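### 4.2 Open-Day Demonstration

The disassembly cell was shown to visitors during the May open day at the Astska workshop. The cell ran from 10 a.m. until the building closed, with a break at noon to reset the fixture plate and recharge the operator tablets. Over the day, 238 visitors signed in at the cell, and the logging software recorded 401 grasp attempts.

Visitors stood behind a taped line and could pick the next part to be approached from a short menu. The planner, built on the Valtato task library, then moved the arm to a pre-grasp pose over that part and waited for the operator to confirm. We kept this confirmation step in place all day, although it was not used in the laboratory trials of Section 4.1. It made each cycle longer, and times from the open day are therefore left out of Table 2.

Six desktop computers were prepared for the demonstration. Side panels were taken off by hand before the doors opened, and each tower was placed on its side on the worktable. Figure 3 shows one of the towers with the gripper over the power supply unit. The power supply was the part visitors chose most often, followed by the memory modules.

Two faults stopped the cell. Both were communication timeouts between the arm controller and the Xaba vision node, and both were cleared by restarting the node. Visitors asked mainly about loose cables, which the current planner treats as fixed obstacles. We return to this limit in Section 5.

**Figure 3.** Disassembly cell at the open day, with the gripper above the power supply unit of an opened desktop tower.
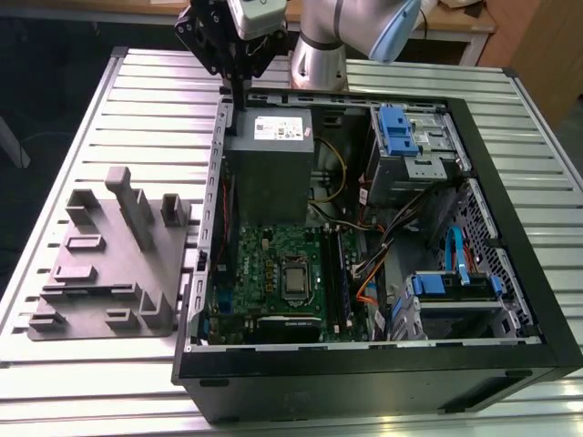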